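플리스 담요 개기, 유행하는 방법 말고 실제로 남는 방법

담요 개는 법을 검색하면 호텔식이니 파일 접기니 하는 말이 끝없이 나온다. 두 가지를 집에서 한 달 넘게 써 봤는데, 절반은 면 시트에나 통하는 이야기였다. 플리스는 미끄럽고, 공기를 먹고, 눌러도 금방 부푼다. 종이처럼 각을 잡아 세우라는 조언은 일단 의심하고 시작하는 편이 낫다.

이 글은 침대 위에서 얇은 플리스 담요 한 장을 개고, 밑에 깔린 두꺼운 플러시 담요까지 정돈하는 순서다. 도구는 필요 없다. 7월에 겨울 담요를 넣으면서 적어 둔 메모를 정리했다.

시작하기 전에 걸러야 할 조언

첫째, "다림질하면 각이 산다." 폴리에스터 플리스에 뜨거운 다리미를 대면 털끝이 눌어서 번들거린다. 나도 한 장을 그렇게 버렸다. 세탁 라벨에 다리미 금지 표시가 있으면 그 말을 믿자.

둘째, "압축팩에 넣으면 끝." 부피는 줄어든다. 대신 몇 달 뒤 꺼내면 볼록볼록한 누빔이 납작해져 있고, 돌아오는 데 며칠이 걸린다. Drekov 압축팩과 Ralance 압축팩을 둘 다 써 봤지만 내 눈에는 차이가 없었다. 얇은 플리스라면 몰라도 두꺼운 담요에는 권하지 않는다.

셋째, "접는 판을 사라." 티셔츠용 판은 담요에 작고, 담요용이라고 파는 판은 둘 곳이 없다. 1000원짜리 판도 사 봤는데 지금은 서랍 바닥에 깔려 있다.

1단계. 밑바탕부터 편다

침대에 깔린 두꺼운 담요가 울어 있으면 그 위에서 무엇을 개도 비뚤어진다. 먼저 네 모서리를 매트리스 모서리에 맞추고 가운데에서 바깥으로 손바닥을 밀어 편다. 누빔이 올록볼록한 담요는 완전히 평평해지지 않는다. 큰 주름만 없으면 된다.

큰 무늬가 있는 담요는 무늬를 기준선으로 삼으라는 말도 있는데, 반만 맞다. 줄무늬나 체크라면 쓸모가 있다. 나뭇잎처럼 제멋대로 뻗은 무늬는 기준이 안 되니 테두리를 보고 맞추자.

2단계. 털고, 뒤집고, 반으로

얇은 담요를 양손으로 잡고 두 번 턴다. 세게 털 필요는 없고 뭉친 데가 풀리면 충분하다. 앞뒤 무늬가 다르면 겉으로 보이고 싶은 쪽을 아래로 가게 놓는다.

긴 쪽을 반으로 접는다. 모서리 두 개를 한 손에 겹쳐 쥐고 다른 손으로 접힌 선을 훑어 내린다. 끝이 손가락 한 마디쯤 어긋나는 것은 그냥 둔다. 플리스는 늘어나는 천이라 처음부터 정확한 직사각형이 아닌 경우가 많다.

3단계. 한 번 더 접고 공기를 뺀다

다시 반으로 접은 다음, 접힌 쪽에서 열린 쪽으로 팔뚝을 굴리듯 누른다. 많은 안내문이 이 과정을 빼놓는데 나는 제일 중요하다고 본다. 공기가 남은 채로 접으면 서랍에서 슬금슬금 풀린다. 열린 쪽부터 누르면 공기가 갇히니 방향을 지킨다.

이웃인 우메시 미탈(Umesh Mittal) 씨는 이 단계에서 돌돌 마는 쪽을 고집한다. 바구니에 세워 넣는다면 그것도 괜찮다. 다만 선반에 쌓을 거라면 굴러 떨어지므로 접는 편이 낫다.

4단계. 집어서 옮기기

다 갠 담요를 한쪽 끝만 잡고 들면 안쪽 겹이 빠져나온다. 잠깐 방향을 틀거나 자리를 조금 옮길 때는 아래쪽 끝의 겹을 모두 함께 집어 침대 위에서 끌듯이 움직인다. 멀리 옮길 때는 밑에 손바닥을 넣는다. 당연한 소리 같아도 나는 여기서 다시 갠 적이 제일 많다.

색이 진한 담요를 밝은 담요 위에 올려 두면 위치가 비뚤어진 것도 금방 보인다. 크림색 나뭇잎 무늬 위에 검은 꽃무늬의 산호빛 주황색 플리스를 올리면 어울리느냐는 또 다른 문제인데, 나는 그런대로 괜찮다고 생각한다.
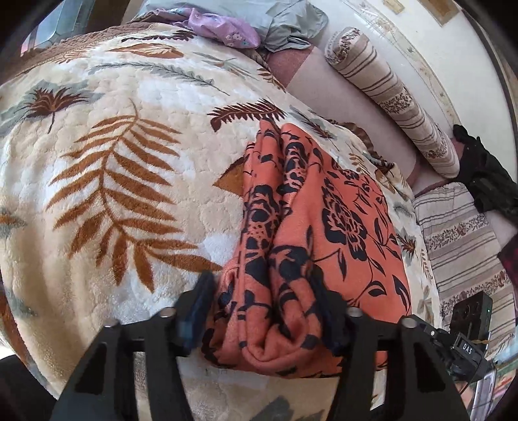
5단계. 둘 자리를 정한다

발치에 둘 거라면 담요를 침대 폭 전체로 펼치는 호텔식은 건너뛰어도 된다. 자다가 발로 차면 똑같이 바닥에 떨어진다. 접은 채로 한쪽에 두면 꺼내 덮기도 편하다.

옷장에 넣을 거라면 접힌 쪽이 앞으로 오게 한다. 두꺼운 담요는 아래, 얇은 담요는 위. 방습제는 하나면 되고, 향기 나는 시트는 털에 냄새가 배어서 넣지 않는다.

자주 틀리는 부분

프릴이 달린 침구가 밑에 있을 때 위 담요를 매트리스 밑으로 억지로 밀어 넣지 않는다. 프릴이 같이 말려 들어가 구겨진다. 그냥 늘어뜨려 두자.

덜 마른 담요를 개지 않는다. 겉이 말랐어도 접힌 안쪽이 눅눅할 수 있다. 손등을 대 보고 서늘하면 더 널어 둔다.

매일 각을 맞추겠다는 계획은 세우지 않는다. 나는 사흘 갔다.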